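Setting Up and Living With the Busix Hand Gripper Kit: Workshop Tips
By Hòa Triệu
March 26, 2022

The Busix kit is a pair of grippers you hold in your hands, each with its own camera. You do a small job with them on a table, the cameras record it, and the recording goes to train a robot arm to do the same job. We rent ours from Vaner by the month. These are the things I wish had been on the sheet in the lid, along with what I like and don't like about the kit.
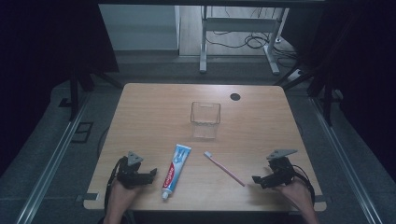

Bathroom items, one clear box, a gripper in each hand. 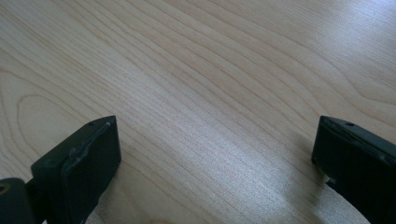
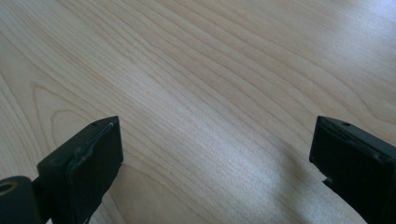 What you get

Two grippers, two cables, a set of spare finger pads, a hex key, a charger for the recording unit and a hard case. You supply the table, the lights, a computer and whatever you want to pick up. The rental is $146 a month with a refundable deposit. Vaner pays shipping one way. Ours arrived complete except for the hex key, and they mailed one the same week.

The table

Any steady table will do. Push on one corner before you start. If it rocks, put a folded piece of cardboard under the short leg.

A shiny top throws light back at the finger cameras. Wood grain shows up fine, but the bright patches can hide small or clear things. Try these in order:

Turn off the lamp closest to the table and look at the camera view again.
Move the lamp to the side and point it at a wall or the ceiling.
Hang a dark curtain between the table and the window.
Lay down a plain matte cloth, taped underneath so it can't slide.

I don't care for the cloth. It bunches up when you pinch something thin, and then you spend the afternoon smoothing it out.

Wipe the top with a barely damp rag before each session and let it dry. Skip furniture polish. It leaves a film that gets on the pads, and then they slip.

The pads

Pads wear at the edges first. Look at them under a good light once a week. Small scuffs don't matter much. Change a pad when the edge lifts and you can get a fingernail under it. Change both pads on that gripper together, or the grip comes out uneven.

To clean them, use a lint-free cloth with a little dish soap and water. Follow with clean water. No alcohol and no solvent cleaner. I used rubbing alcohol on the first set and they went hard.

Clean off the old glue completely before putting on a new pad. A plastic scraper works. Press the pad down firmly for 15 seconds, then leave the gripper alone overnight with the fingers open. The instructions say you can use it in an hour. I had one creep out of place doing that.

Cables

The cables are my biggest complaint. They are stiff and a bit short, and they pull on your wrist when you reach across the table. Let each cable fall on the outside of its own hand. If they cross in the middle they will snag on something.

Leave a loop of slack by each hand. Tape down any cable on the floor where people walk, and unplug by the connector. Vaner sells a longer cable through a company called Camargo. I bought one and sent it back. It was heavier and pulled just as much.

Picking things up

Start with easy items. A box of matches, a wooden block and a bar of soap in its wrapper are all good. Then move on to things from around the house.

Toothbrush: take it by the handle. The bristle end is wider and rolls in the fingers. If it is lying flat, tilt the gripper a little so one finger gets down close to the table.

Toothpaste: a full tube and a nearly empty one behave differently. Full tubes can be pinched across the middle. With a flat one, go for the stiff part near the cap. Keep the cap screwed on tight. Squeeze harder than you need to and you will find out how good the cap is.

Clear plastic boxes: thin walls flex. If you have to steady the box, rest a finger against the outside of a wall. Don't clamp the rim. If it keeps sliding, put a small square of shelf liner under it.

Spoons and forks: lay them with the handle pointing at you. Hard to lift from a bare table. Leave these for later.

Socks: easy to grab and hard to let go of neatly. Open the fingers all the way and pause before you pull back.

Start every take with the fingers open and the space between them clear, and hold still for 3 seconds. The software uses that to line up the two cameras. Do the same at the end. When I forget, the take usually gets rejected.

Work slower than you would with bare hands. Keep your thumbs and sleeves out of the way of the cameras. Short sleeves are best.

Your hands and back

The grippers aren't heavy, but you feel them after a while. I stop for a break at every half hour. Set the table height so your elbows are bent at a right angle when the fingers touch the top. Standing suits me better than sitting, and a rubber mat helps if the floor is concrete.

If you are left-handed, no change is needed. The two grips feel the same.

Storage

Wind the cables in wide loops and hold them with a strip of hook-and-loop tape. Don't wrap them around the grips. Put the grippers in the case with the fingers open so the pads aren't pressed together. Keep the case out of the car in hot weather. Last June we left it in a trunk and the pad glue let go on three of the four fingers.

A soft brush takes dust off the moving parts. Don't oil them. I asked Vaner and they said the joints are meant to run dry.

Compared with the Virnanar set

We had the Virnanar set before this one. It was lighter and the cables were better. The fingers had more side-to-side play, and thin things like pencils twisted as they came up. It also took 100 test grabs to set up after every battery change, where the Busix takes a few. If all you pick up is boxes and cans, the Virnanar is cheaper and would be fine.

Is it worth renting?

For a month or two, yes. The grip is solid, the camera view is sharp, and the support people answer the phone. For longer than that, ask Vaner for a purchase price. They don't list one, but they gave me one when I called, and they took part of the rent off it.

Order extra pads with the kit. Shipping on pads alone costs more than the pads do.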